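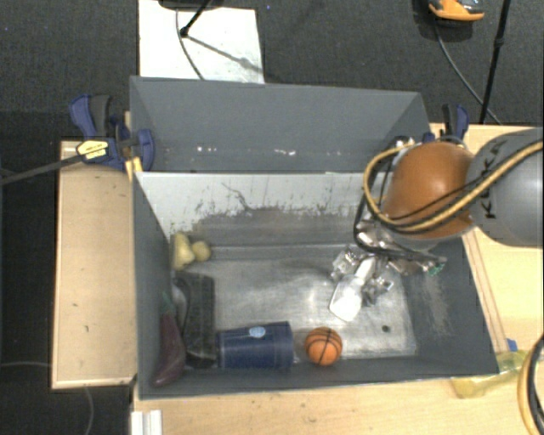 Good Practice for a Two-Bin Picking Cell
Project report, Robotics Lab Course 2
Selina Tanner
2026-06-23

1. What the project was

The Finton cell has one KUKA arm and two gray bins, and it gets used by more or less everyone on the course. What it didn't have was one set of rules. There was a page taped up by the Trostberg group, a longer file on the Rustetti drive, and whatever the person before you told you. These don't agree. My job was to merge them into one sheet, try it on real picking sessions, and report what people actualy follow.

Not a safety certification. The risk assessment for the cell is done by the lab and I didn't touch it. ISO 10218 covers the robot and its integration, and I read the parts the course gave us, but a student sheet can't replace any of that. The sheet is for the stuff between the big rules. Clamps, cables, objects, logs.

2. Old rules, short version

Trostberg page: clear the table, check the e-stop, key out before reaching in. Nothing on logging.
Rustetti file: eleven pages, mostly on logging and naming of runs. One line on clamps ("secure bins"). Secure how, to what, checked when? No idea.
Spoken rules: keep speed down, don't stand behind the arm, put the objects back. Everyone has a different number for the speed.

3. The new sheet

Bins
Front and rear bin get clamped where they meet, one clamp on each side. Jaw over the bin edge, bar clear of where people walk. Tug each clamp by hand before the first run. If a bin has shifted, re-teach the bin frame before you do anything else. Don't shim it back by eye.

Cables
The thick yellow-tan cable on this arm makes a wide loop by the orange joint, and the black ones hang around the wrist down to the top of the gripper. Loops are needed for the wrist to turn but they can catch a bin wall on a deep reach. So: jog to all four corners of the bin in manual mode and watch the loop, not the fingers. If it touches a wall, stop and change the approach angle. Floor cables away from the standing spot.

Objects
Only things on the object list go in the bin. Anything off the list stays out of the cell, and that includes the tabletop beside the bin, not just the inside. There's a yellow bottle-like thing lying on the table near the front right corner of the front bin. By the new sheet it would have to go in the bin or out of the cell before start. Same with small bits.
Mix the shapes. An eggplant, a cup on its side and a small basketball need three quite different grasps and a set like that shows up bad settings early. If most of the objects end up along one wall, write "wall cluster" in the log before you re-spread them. Don't re-spread in the middle of a counted run.

Bin condition
Metal floor in the front bin is scuffed and reflective, with cloudy bright patches. Far wall is worn along its lower part. Not a safety problem as far as I can tell, but shiny patches are a pain for depth sensing, so the sheet asks for an empty-bin capture at the start of each session. Also a look at the gripper. Paddle finger, jointed parts, anything bent goes to the lab desk.

Speed
Cap of 300 mm/s in the bin zone for student programs. That's our number, not from a standard. Chosen because it was the lowest of the spoken ones and nobody argued.

Reaching in
Stop, key out, key in your hand. Every time, also for one dropped object. People push back on this one the most.

4. Trial

Ran through April with the Paewai logging script. Every pick attempt got a line, plus a tick for "start check done".

Pick attempts logged: 1,101
Attempts with no start check ticked: 274
Protective stops: 3

The unticked ones come mostly from the first week. The script let you skip the tick by pressing enter. Fixed after that, it now asks for initials, and the gaps nearly went away. So some of those were probably checked and just not ticked. Can't tell from the log.

Stops: two from contact with the inner wall on a deep reach, one where the cable loop touched the rear bin. The last one is why the corner jog is in the sheet. It wasn't in my first draft.

5. Problems with the trial

No baseline. Older logs don't have a check column so I can't say the sheet lowered anything.
Same few people in most sessions, me included.
I wrote the rules and also checked the logs. Not great.
Clamp tug test has no pass mark. "Doesn't move" was as far as I got. A torque value would be silly on a hand clamp, maybe a mark on the table edge and the bin so you can see a shift.

6. To do / handover

Put the alignment marks on both bins.
Move the object list out of the Rustetti drive and print it next to the sheet.
Take down the Trostberg page, two sheets on one wall is how we got here.
Ask the lab if the 300 cap should be set in the controller insted of in student code. I think yes.
Log file and the final sheet are in the Finton project folder, under Paewai. The draft with my crossed-out bits is there too, ignore section 2 of it.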